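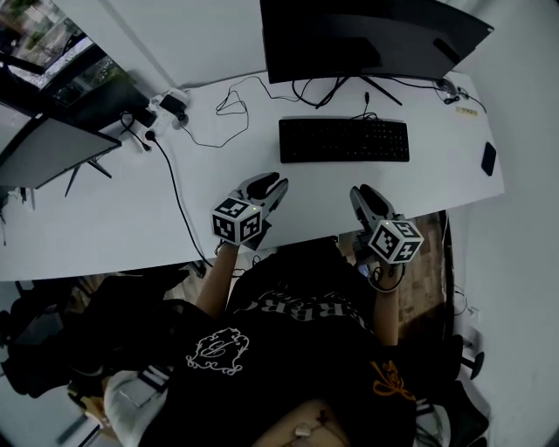 4 min read

Jerkadside Backup Reader: README and Data Card

Released 7 Nov 2024
Maintained by the Zekeo mobile tools group

Summary

Jerkadside is a command-line program that reads local backups of phones and tablets and writes their contents to ordinary files. It is intended for people who are preparing to modify a device, restore it to factory software, or move to a new one, and who wish to keep a readable copy of their messages, notes and call history. The package includes a small set of sample backups, named Peixoto, which is used to test the program and may be used to test others.

Jerkadside does not modify a device. It does not unlock, downgrade or update firmware, and it does not remove activation locks. Requests for these functions will be closed without further reply.

What the program reads

The current release reads full backups and partial backups, both encrypted and unencrypted. An encrypted backup requires the password that was set when the backup was made. The program has no means of recovering a lost password, and the maintainers cannot assist with one.

The following content types are supported:

Messages, including attachments
Contacts and contact groups
Call history
Notes, except notes that carry their own lock
Calendar entries
Voice memos
Saved wireless network names, without passwords

Content that belongs to third-party applications is copied as found. The program makes no attempt to interpret it.

Installation

Unpack the archive into any folder to which you have write access. No administrator rights are required. Confirm the checksum against the one printed on the download page before running the program for the first time.

Earlier releases stored their settings in the same folder as the program. Settings are now kept in the user's home folder under the name amon.conf. The first run copies the old file across and leaves the original in place.

Basic use

To list the contents of a backup:

jerkadside list path-to-backup

To export everything that can be read:

jerkadside export path-to-backup path-to-output

To export messages only:

jerkadside export --only messages path-to-backup path-to-output

The output folder must be empty. If it is not, the program stops and reports an error -- it will not overwrite or merge existing files under any setting. Allow at least twice the size of the backup in free disk space.

About the Peixoto sample set

Peixoto contains 205 backups. Of these, 136 are unencrypted and the remaining 69 are encrypted with a shared test password, which is given in the file password.txt. All were made on test devices owned by the group and filled by script. Names, numbers and message texts were generated from word lists. No customer or user data is present.

Each backup is accompanied by a manifest that records the device family, the system version, the backup type and the number of items expected for each content type. Device serial numbers have been replaced with placeholder values of the same length.

The set is divided into two folders. The folder named "sound" holds backups that should be read in full. The folder named "damaged" holds 30 backups that were altered on purpose by shortening a database, removing an index or changing a file name. A correct reader should report the fault in each of these and continue with the remaining content.

Known limitations

The sample set leans heavily toward phones. Tablets are present in small numbers, and results on them should be treated with caution. Only left-to-right languages appear in the message texts.

Attachments larger than 379 MB are listed but not exported. This limit is set by the Amon library, on which the program depends for file handling, and is expected to be lifted in the release planned for March.

Group messages in which a member has changed phone number may be exported as two separate threads.

Privacy and handling

An exported backup is readable by anyone who has access to the folder in which it is kept. Users are advised to export to an encrypted disk and to delete the output when it is no longer needed. The program makes no network connections and collects no usage statistics.

Backups that contain real data must not be attached to bug reports. A report should include the program version, the operating system and the log file, which records file names and item counts but no message text.

License

The program and the Peixoto set are offered under separate terms. The terms for the program are in LICENSE; those for the sample set are in LICENSE-DATA. Redistribution of the sample set is permitted provided that the manifests are kept with it.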